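**Orside Public Library** – winter hours and lending changes

1/ Beginning in November, the Turnbridge branch will open at 8:30 a.m. and close at 7 p.m. Hours at the Gravthorpe branch remain the same.

2/ The standard loan period for books moves from three weeks to 30 days. Items already checked out will be extended automatically. Patrons do not need to call or visit.

3/ The hold limit is now 12 items per card. Holds will stay on the pickup shelf for five days – please cancel any you no longer need so the next reader can be served.

4/ Study rooms at Turnbridge may be reserved for up to two hours. Food is not permitted. Covered drinks are welcome.

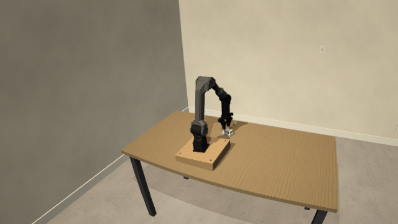
5/ One patron asked whether the longer loan applies to large-print titles, as the old policy treated them separately. It does. Large-print and audio titles now follow the same 30-day period. DVDs remain at seven days.

6/ The Grecu Local History Collection has been cataloged in full. Its 594 items include maps, parish newsletters and family papers. Around 85 are too fragile to handle and may be viewed by appointment only.

7/ Appointments for the collection can be made at the Gravthorpe front desk. Please bring a library card and use pencil only.

8/ Printed copies of the new lending rules are available at both branches. Questions about individual accounts should be sent by direct message, with no card numbers posted in replies.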